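Clelto - Tablero blanco Noston para mesa de juego y trabajo

Inicio / Mobiliario infantil / Mesas y tableros / Noston

Tablero Noston, blanco mate. Código 47-N
Disponible. Entrega en 5 días hábiles. Retiro por depósito, avisar antes.

Tablero solo, sin patas. Las patas van aparte (ver Edska más abajo). Preguntan todas las semanas, así que lo ponemos primero.

Para qué sirve

Salas de jardín, ludotecas, consultorios, cuartos de chicos. También lo llevan para taller de costura y para armar kits de envío, anda perfecto. Superficie lisa, clara, se ve todo lo que hay encima: piezas chicas, botones, cuentas. En un tablero oscuro o con veta se pierden.

El blanco es blanco, ni hueso ni crema. Si tienen muebles de otra línea pidan muestra antes, la mandamos por correo sin cargo. Una muestra por pedido, por favor.

Qué incluye

Tablero blanco mate
Tapones de goma para apoyar sobre otra mesa
Bolsita con tornillos para patas Edska
Hoja de armado (la nueva, la anterior tenia un dibujo al revés)

No incluye: patas, ruedas, cajón, juguetes, vajilla.

Formatos

Recto. El de siempre. Para pared o para juntar con otro.
En ángulo. Un lado se va angostando. Pensado para pasillos y esquinas donde el recto molesta. Atención con este: hay mano derecha y mano izquierda, se elige en el pedido y no se cambia una vez despachado. Mirar el tablero parado del lado largo, de frente. Si hay dudas mandar un croquis a mano, con eso alcanza.

Los dos formatos se pueden unir, recto con recto o recto con ángulo. Ángulo con ángulo no lo recomendamos, queda luz en la junta.

Perforaciones

Se pide con o sin. La perforación es chica, para pasar un cable o fijar un accesorio. Viene hecha de fábrica y pulida. No agrandar con mecha común que salta el borde; si hace falta otra medida, consultar y se hace en el taller. Demora más, unos días, depende de la cola.

Sin perforación: mismo precio.

Superficie

Mate. No refleja la lámpara, que en salas con tubo arriba se agradece. Se marca menos con los dedos que el brillante (lo tuvimos hasta noviembre, no vuelve). Resiste témpera, plastilina, crayón, cola vinílica. Marcador permanente NO. Sale con alcohol si es en el momento, al otro día ya no.

Juegos de cocinita, vajilla plástica, frutas de juguete: sin problema, no raya. Metal arrastrado sí raya, ojo con las ollitas de lata y los autitos sin goma.

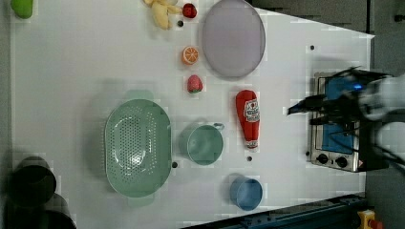 Limpieza

Paño húmedo y jabón neutro. Secar. Nada más.
No usar polvo limpiador ni esponja verde, lo opaca y después se nota la mancha distinta a contraluz.
Lavandina diluida se puede, enjuagando. En jardines donde se limpia todos los días conviene jabón de lunes a viernes y la lavandina dejarla para el cierre de semana.
Cola seca: agua tibia un rato y espátula de plástico.
Cinta de papel: no dejarla pegada todo el fin de semana. Sacar tirando bajo, casi acostada.

Patas y bases compatibles

Edska baja. Para sala de 2 años. Los chicos trabajan parados o en silla chica.
Edska media. Para preescolar y primer ciclo.
Edska regulable. Cubre las dos anteriores y llega a altura de adulto. Más cara pero si la sala cambia de grupo cada año conviene, se paga sola.
Caballete Messina. Plegable. Para ferias, eventos, salón de usos multiples. El tablero apoya con los tapones de goma, no se atornilla. No apto para que se suban.

Las patas Edska van atornilladas de abajo. Los agujeros guía ya están. Usar los tornillos de la bolsita y NO otros más largos: atraviesan y asoman arriba. Pasó varias veces y no lo cubre la garantía.

Armado

Entre dos personas mejor. Dar vuelta el tablero sobre una manta o el mismo cartón del embalaje. Presentar las patas, poner todos los tornillos flojos y recién ahí ajustar, en cruz. Destornillador de mano. Con atornillador eléctrico en velocidad baja o se pasa la rosca.

Parar la mesa sin arrastrar. Si baila, girar el regatón de la pata que quedó corta.

Reajustar los tornillos a la semana de uso. Después una vez por año.

Cantos

Redondeados en las esquinas de afuera. El canto del lado inclinado también va redondeado, antes venía recto y hubo reclamos, con razón. Si compraron el modelo viejo vendemos la cantonera suelta, se pega con cemento de contacto. Pedir por «cantonera Noston», color blanco.

Envíos

Embalado con cartón y esquineros. Revisar ANTES de firmar el remito. Si hay golpe anotarlo en el remito mismo y mandar foto el mismo día. Sin esa anotación el transporte no responde y nosotros tampoco podemos hacer mucho.

Hasta 8 tableros van en un solo bulto. Más de eso, pallet, se cotiza aparte y tiene que haber alguien para descargar. El chofer no sube escaleras.

Cambios: dentro del mes, sin uso y con el embalaje original. El flete de vuelta lo paga el comprador salvo falla.

Garantía

2 años por falla de fábrica: despegue de superficie, canto que se abre, tablero que se comba estando bajo techo. Intemperie no. Galería cubierta tampoco, la humedad entra igual por abajo.

Preguntas que llegan seguido

¿Se puede cortar? Se puede pero pierde garantía y el corte queda sin sellar. Mejor pedirlo a medida, presupuesto aparte.

¿Aguanta un adulto sentado? No es para eso.

¿Hay otros colores? Por ahora blanco solo. Gris claro está en prueba, sin fecha.

¿Sirve como escritorio? Con Edska regulable, sí. Pedir el recto con perforación para el cable.

¿Le puedo pegar vinilo? Sí, agarra bien. Al sacarlo calentar un poco con secador.

¿Se pueden comprar sueltos los tapones de goma? Sí, van por bolsa. Los mismos sirven para la línea vieja.

¿Factura para institución? Sí. Mandar los datos completos junto con el pedido, despues es un lío corregirla.

Pedidos y consultas

Nazareno Gatti, ventas Clelto, sector mobiliario. Contesta por la mañana. Para jardines y compras de varias unidades escribirle directo, hay lista especial.
Al pedir indicar: formato (recto o ángulo), mano si es en ángulo, con o sin perforación, patas y dirección con entre calles.

Precios de esta página vigentes al 15/10/2026. Pasada esa fecha confirmar antes de transferir.

También en esta sección
Caballete Messina plegable
Patas Edska regulables
Cantonera Noston blanca
Tapones de goma, bolsa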